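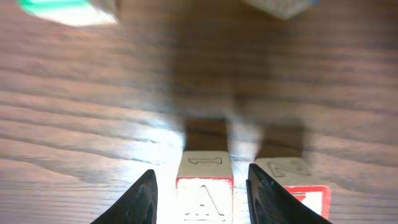 A block with its letter side facing you – start with one.

Filed under: Crafts & Play, Wood Toys

How to clean and sort old alphabet blocks. Quick version, I have a second batch to get to.

You need: two soft cloths, bowl of warm water, drop of dish soap, dry toothbrush. No soaking. Ever. Wood swells and the paint lifts.

1. Spread everything out on the table. Don't stack yet.
2. Dry brush first. Carved letters hold alot of crud, go along the grooves. 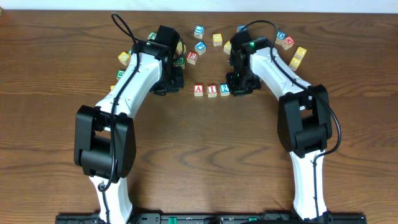
3. Damp cloth, wring it hard. One face at a time, painted sides last and lightly.
4. Dry right away with the second cloth, then leave them out 8 hours. Turn them once halfway thru.
5. Sort. Letters one pile, numbers another. Then spell a few names and see what's missing before you box them up.

Sticky label gunk – a dab of cooking oil, wait seven minutes, wipe.
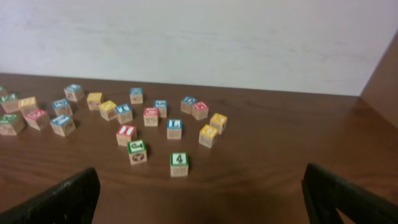 Meifang Xiao wrote in to say she skips the soap on anything with worn paint and just uses the damp cloth, and that sorting by color goes faster with little kids.

We use cookies to improve your visit. Accept | Manage settings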